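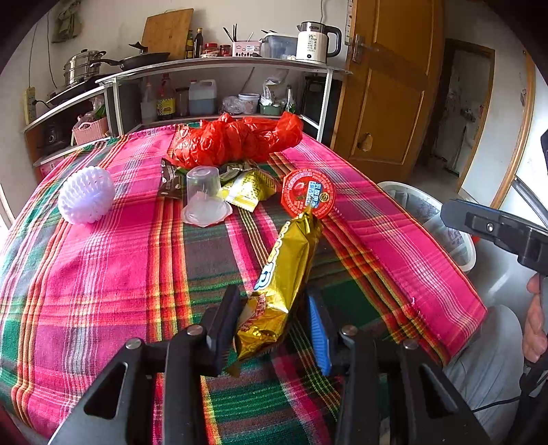
吃零食的桌子，后面那一排白架子就是这次要说的 Brendberg

架子用了6个月，终于有空坐下来写一篇。下单之前我在网上翻了好久，想找一篇正常人写的长期使用感受，翻来翻去都是刚拆箱就打五星的，螺丝还没拧完呢就“质感绝了”。所以我当时就想，等我用脏了再写。现在够脏了，可以写了。

先说买的是什么。Brendberg 的白色金属厨房架，开放格的那种，没有门也没有抽屉，上面一层台面，下面是一格一格的。我在 Stasiv 那家网店买的，695块，运费另算，我们这边属于“偏远”，又加了一点。同一家店还有一个 Lordale 的，带柜门带缓冲铰链，看着是真漂亮，快2,000了，我在购物车里放了半个月，每天点进去看一眼，最后还是删了。租的房子嘛，搬家的时候哭的是自己。

顺便把桌布也一起说了，Idberg 的，大家在评论区老问我桌布哪里买的。放在后面讲，急着看桌布的可以直接往下拉。

安装

到货是一个扁箱子，非常沉，快递小哥放在楼下就打电话，我一个人拖上楼，拖一层歇一会儿。箱子角有一个瘪进去了，打开一看里面垫了泡沫，板子没事，有一根横杆的端头掉了一小块漆，米粒那么大，我把它转到靠墙那面去了，懒得换。

说明书只有图，没有字。图画得还算清楚，但是有一步，就是中间隔板装之前要先把后面的横杆套上去，它画在了后一页！我吭哧吭哧把隔板都拧紧了，翻页一看，拆了重来。看到这里的朋友请记住：先翻完整本再动手，或者至少翻到装背后横杆那一页。

螺丝给得多，剩了好几颗，我当时还慌了一下，对着图检查了两遍，确实是备用的。送的那个小内六角扳手拧到后面手指头都红了，建议自己备个好用的。我花了一个下午，中间还吃了碗面。要是两个人配合，一个扶一个拧，应该会快不少，一个人装最难受的就是那块板老往一边歪，我最后是拿膝盖顶着的。

装完第一件事是晃一晃。晃的。我心都凉了。后来发现是没有把底脚调平，老房子厨房的地面往下水口那边斜，肉眼看不出来，架子一放上去就露馅了。四个脚底下都能旋，旋了一会儿就稳了。所以有人在评价里说晃，我觉得可以先去调一下脚再骂。

样子

白色，偏冷一点的白，和我家墙的白放一起，墙显得特别黄。我原来以为我家墙是白的。

表面是喷过的那种，摸上去有一点点涩，不是亮面，指纹不明显。油点子倒是明显，一滴酱油溅上去隔着半个厨房都能看见。有人讨厌这个，我倒还好，看见了就会去擦，以前那个木头色的旧架子，油攒了一年我都没发现，扔的时候拿纸一抹，天哪，那个纸的颜色我现在还记得。

因为是敞开的格子，整个厨房看着会通透些，我家厨房小，靠墙放一个大柜子会很闷，这个能看到后面的墙，就没那么堵。但是！敞开也就意味着你放什么别人都看得见，这个后面单独说。

能放多少

灶就搁在左边的架子台面上，黑色的，炒菜的时候架子没有晃过。刚开始我不太敢，炒菜颠来颠去的，第一个礼拜我炒个青菜都轻手轻脚，像在给锅做按摩。后来习惯了，该怎么炒怎么炒。台面上那一块擦起来方便，热一点的时候拿湿抹布一拖就行，凉透了再擦就要多擦几下。

下面的格子我一开始是有规划的。真的，我画了图。左下角放电器，中间放瓶瓶罐罐，右边放干货，篮子放零碎。现在嘛，电器还在左下角那格里，黑色的一坨，搬都懒得搬，别的就随缘了。瓶子罐子塑料袋混着住，那桶蓝色的东西按理应该跟吃的分开放，我说了自己好几次，它还是在那儿。黄标签的那瓶也是，用完顺手一塞，格子离手太近了，顺手得不行。

篮子我是强烈建议配的。开放格子最大的毛病就是小东西没地方待，你放进去，它往后一滚，再见面就是大扫除。我有一个粉色编织的塑料篮，放最左头，还有一个绿色的小的，专门装塑料袋。装塑料袋这个事我觉得很多家都一样，袋子里套袋子，套到最后那个篮子根本合不拢，但是总比满格子飘好。买篮子之前量一下格子的深度，我第一次买的那个大了一圈，放进去前面戳出来一截，走过去膝盖必撞，后来拿去阳台装夹子了。

格子的高度是固定的，不能调。这点我要扣分。我有一个高的酒瓶子，竖着放不进去，斜着放又霸占一整格，最后住在地上。如果 Brendberg 能在侧面多打几排孔，让隔板可以上下换位置，我愿意多付点钱。Lordale 那个好像是可以调的，所以人家贵也不是白贵。

承重方面，我没有拿秤去称过，只能说我放了一袋米、两桶油，再加上一堆零碎，隔板没有弯。有一阵子我把换季囤的矿泉水也塞在最下面，也没事。商品页上写的承重数我就不抄了，那种数字我一向看看就算。

生锈不生锈

这个是私信里问得最多的。白色金属放厨房，大家都怕锈。

我的情况是：喷漆完整的地方目前一点事没有。我家厨房通风一般，油烟机吸力也一般，雨季墙角会返潮，这样的环境它撑住了。出问题的是螺丝孔旁边，靠水池那一侧有一颗螺丝，拧的时候我把旁边的漆刮破了，第三个月开始冒一点点黄印子。用牙膏擦能擦掉，隔一段又会来。后来我拿补漆笔点了一下，到现在没再冒。所以拧螺丝的时候垫一小块纸巾在扳手下面，慢一点，能省好多事。

底脚那里也看过了，趴在地上拿手电照的，塑料套还在，没有积水的印子。我拖地水多，本来最担心的就是这里。

打扫

开放架子落灰，这个逃不掉的。尤其是厨房的灰，它不是灰，它是灰和油的小孩。我现在是隔一阵子把一格清空，擦一格，放回去，下回再擦另一格，这样心理负担小很多。以前我总想一次全擦完，结果就是一次都不擦。

擦的话普通洗洁精兑水就够了，别用钢丝球，我手贱试过一个角，光泽立刻就没了一小块，白里透灰，现在每次看到都想打自己手。横杆和隔板接缝的地方最难弄，抹布伸不进去，我拿旧牙刷，沾一点点小苏打，刷完用干布吸一下。

猫的毛会卡在底下那一层，有猫的朋友自己掂量。我朋友的猫来住过一个礼拜，那几天底下那格成了它的包厢，我的干香菇被它挪到了客厅，香菇是好的，就是有牙印。

噪音

没想到吧，架子还有噪音这一项。金属的，锅盖往上面一放，“咣”！早上起来做早饭，全家都知道我起床了。后来我在台面常放锅盖的那一块铺了一层防滑垫，好多了。格子里面也铺了两张，放玻璃瓶的那格，拿进拿出不会叮叮当当的。防滑垫很便宜，建议跟架子一起下单，别学我，被家里人抱怨了一个多月才想起来。

桌布

好，桌布来了。架子前面那张桌子上铺的是 Idberg 的格子桌布，粉的绿的红的黄的白的条子全都有，亮得很。买的时候家里人看了一眼图片，说你确定？我说我确定。到货一铺开，连我自己都愣了两秒，比图片还艳！但是铺了几天就看顺眼了，白架子白墙的，前面有这么一块，整个厨房一下子热闹起来，阴天的时候特别明显。

颜色花的最大好处就是不显脏。饼干渣掉上去根本找不着，要侧着光看才看得到，我有时候都擦完了，手一摸，咦，还有。所以擦的时候别靠眼睛，靠手。我们家零食都是在这张桌子上吃，袋子拆开就摊一桌，金的红的黄的，跟桌布混成一片，来做客的人说像过年。红盖子那种圆罐子大家可以留着，吃完洗干净放架子上装干辣椒刚好，我已经攒了一小排了，家里人不让我再攒了。

缺点：折痕。寄过来的时候是叠着的，折痕特别顽固，我铺了好久，边上垂下来那一截还是有点不服帖。有人说可以拿吹风机吹，我吹了，效果一般，手倒是挺暖和的。后来压了几天厚书，好了大半。再有就是尺寸，我买小了一点点，一边垂得多，另一边就垂得少，每次都要拽。量桌子的时候两边垂下来的部分也要加进去，我当时只量了桌面，属于自己活该。

味道的话，刚拆开有一股新东西的味儿，挂阳台两天就没了。掉色没有，我有一次打翻了半杯可乐，吸干、湿布擦、再干布擦，没留印子。咖喱我不敢试，你们谁试了告诉我一声。

花了多少钱，值不值

架子695，加上运费、篮子、防滑垫、补漆笔和桌布这些七七八八，总共又添了400，买的时候觉得架子便宜，买齐了再一算，嗯，也没有那么便宜。但是跟那个快2,000的比，我还是省下来一大截，省下来的钱换了个新锅，锅另写一篇。

如果你是自己的房子，打算长住，又特别受不了东西露在外面，我会劝你再攒一攒，买带门的。你的眼睛会感谢你。开放架子这种东西，商品图里永远只放三个白瓷碗和一盆绿植，现实里放的是酱油、塑料袋、半瓶不知道哪年的料酒，还有一个只剩盖子的保鲜盒。我刚装好那天也摆了绿植，第二个礼拜就被热油熏蔫了，搬去窗台养了好久才缓过来。

如果你跟我一样租房，厨房小，东西杂，用的时候想伸手就拿到，那这个我推荐。拿东西是真的方便，不用弯腰开门，不用腾出一只手，炒着菜脚边那瓶醋一捞就上来了。我以前用柜子的时候，有些调料买回来就没再见过天日，现在全在眼皮子底下，快见底了也看得见，重复买的情况少了很多。生抽除外，生抽我还是会重复买，超市一打折我就管不住手。

还有几个零碎的：

搬动它的时候一定要先清空。我偷懒没清空推过一次，就推了一个巴掌那么远，地砖上两道白印子，洗洁精擦不掉，橡皮擦掉了。

靠墙放最好留一条缝，插座在后面的尤其要留，我家电器的插头有点厚，顶着后面的横杆，架子就没办法贴墙。留了缝又会掉东西进去，筷子掉进去过，一包榨菜也掉进去过，捞出来的时候还没过期，吃了。

边角我摸过一遍，没有割手的地方，只有底层隔板翻边那里稍微利一点，擦的时候注意手套别勾到。家里有小朋友的可以贴一条防撞条，我膝盖撞过以后也贴了，跟小朋友没关系。

客服方面，我问过一次能不能单买隔板，Stasiv 那边隔了一天回我，说目前不单卖，可以帮我登记。登记完就没有下文了。态度是好的。要是哪天真的可以单买，我肯定加一块，下面有两格太高了，上半截全浪费着，我现在是靠叠盒子来凑。

打分的话，满分十分，架子我给八分，扣的两分一个给不能调高度，一个给那本说明书。桌布七分，折痕扣得有点狠，可是我真的压了好几天书！

评论区有人问能不能放烤箱，我没有烤箱，不敢乱说。问能不能放阳台的，我觉得淋得到雨的阳台就算了，封起来的应该行。问白色会不会发黄的，目前没有，靠灶那一侧我专门拿一张白纸比过，看不太出差别，到冬天我再比一次，有变化就在下面补。

五月补一句：靠水池那颗螺丝旁边还是好的，没再冒黄印子。绿色小篮子换过一次位置，又换回来了，塑料袋还是那么多。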